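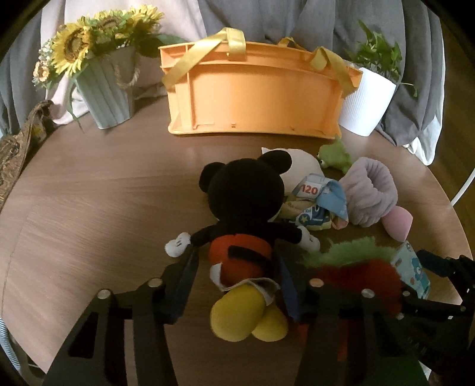
1. What we did

Project report, group project, Sketadex. Goal: teach a policy to clear a cluttered table into a basket using only demos recorded with a hand-held gripper. No teleop. The arm never moves during data collection, a person holds the gripper and does the task and the wrist camera records it.

Question we picked: does clutter in the training demos help, or does it just make the data noisy? We had two opinions in the group so we tested it.

2. Setup

Round wooden table, gray curtain behind. Orange basket, two plants in pots for background. Objects are mostly soft: a Mickey Mouse plush, a small green frog plush, a cream plush, a folded bundle of kids' clothes, fuzzy headband, makeup sponge. One small carton for contrast. Soft stuff was on purpose. Rigid blocks are too easy and everybody's baseline already does them.

Gripper jaws are slotted plates, same pair on the hand-held tool and on the arm. This matters a lot. In the first version the two sets were different lengths and the policy closed early on everything. Lost most of August to that.

Software: Divent for recording and syncing, Vuorinen for camera pose. Policy is the Ornanus diffusion one with default settings except the action horizon, which we cut in half.

3. Data

500 demos total. Split:

Sparse set — one object on the table at a time, well away from the others' spots.
Dense set — everything in a pile, touching, sometimes overlapping.

For the comparison we trained on 100 sparse demos vs 100 dense demos. Same operators, same table, same lighting as far as we could keep it. The rest of the 500 went to a pretraining run we didnt finish, see section 6.

Rules for the operator: come in from the near side, jaws open, stop for a beat before closing, lift straight up, then over to the basket. The stop was added after we looked at early recordings and couldn't tell where the grasp began.

Pose tracking dropped out sometimes when a big plush filled the view. Demos with a dropout in the middle of the grasp were thrown away and redone. Dropout during the carry we kept and interpolated.

4. Results

Tested both policies on the arm, on piles neither one had seen.

Dense policy was better in piles. Not a small difference, you could see it after a few trials. It goes for the thing on top and mostly leaves the rest alone. The sparse policy closes on whatever is in the center of the view, so it grabs two things at once or pinches the edge of one and drags the other.

On single objects the sparse policy was a bit smoother, but both got the object in the end. So dense seems like the better way to spend recording time, at least for this task.

Failures, both policies:
- Double grasps. Worst with the fluffy items, they squish together and there is no clear edge between them.
- Picking up plush by a hand or ear. Holds for a second and then slips on the lift.
- Flat cloth. The fingers slide over it. Neither policy ever got good at this.
- Basket on its side. Most demos had it upright, so the arm goes to where the opening should be and lets go there. Object ends up on the table behind.

5. Why (our guess)

We think its mainly the camera view. When the jaws are close to a pile, the image is mostly neighbors, and the sparse policy has never seen neighbors. Cropping the image tighter helped the sparse one a little, which fits. Did not have time to test this properly.

6. Problems / not finished

Only one table and one curtain. We can't say anything about new rooms.
Pretraining on the full set crashed twice and we ran out of cluster hours.
Operators got faster over time, so later demos are shorter. Should have mixed the order of sparse and dense instead of doing all sparse first. This is probably the biggest hole in the comparison.
No force sensing. Would help with the double grasps.

7. Next

Re-record with mixed order. Basket in random positions, including tipped over. Try a half and half mix of sparse and dense at the same total. Different jaw pads for the cloth — rubber maybe.

Training configs and the table layout notes are in the group folder under "final", NOT "final_old".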